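Plenlow Neighborhood News
Jul 17, 2024

The repair shelf at the library is open, and it's wonderful

If you've walked into the Plenlow branch lately and turned left past the large-print mysteries, you've probably seen the new shelving by the radiator. It's the tool and repair collection, and I've been waiting for it since February, when Ruth Tamayo first brought a shoebox of borrowed screwdrivers to the front desk and asked if they could have barcodes. They could! There are now 162 items on the list, from a bicycle chain breaker to a sewing machine that weighs as much as my dog.

You borrow a tool exactly the way you borrow a book. Bring your card, take the thing home, bring it back in two weeks. You can have up to four tools out at a time, and you can renew once if there's no hold on it. The drill is already popular, so put your name down early. The glass cutter, on the other hand, has been sitting there looking lonely, and I'd love to hear from anyone who knows how to use one (I tried on an old picture frame and would like a second opinion).

My own first loan was the faucet wrench. Our kitchen tap on Duman Street had been dripping since before we moved in, and I'd gotten so used to it that I only noticed it at night. I took home the wrench and a pamphlet Nermin Karaca wrote — two pages, big drawings, no scolding — and had the tap apart before lunch. The old washer came out in crumbs. The new one cost less than a cup of coffee at Stendow Hardware, where they'll match a worn part for you if you bring it in a bag. I did put the handle back on crooked the first time, so hot was pointing at the window. Easy to fix, but check before you tighten!

Yavuz Kocabaş is running a fix-it evening in the meeting room once a month for people who'd like company while they work. Lamps, zippers, wobbly chairs and toasters are all welcome. Please leave microwaves at home, and anything that runs on gas. The room holds 48, and the first evening was close to that, with a long line for Gülizar Sarıgül and her sewing table. She can put a new zipper in a winter coat faster than I can find the old coat.

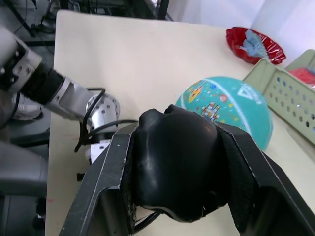
Do I need to sign up before I come to a fix-it evening?
Only if you're bringing something large, like a chair or a sewing machine, so Yavuz can save you table space. Otherwise just walk in with your item and any loose screws in an envelope.

We're still hoping to add a good stepladder, a pipe cutter and a second soldering iron. If you have one you no longer use, drop it at the front desk with your name taped on. Loan rules and the full list are in the blue binder next to the shelf.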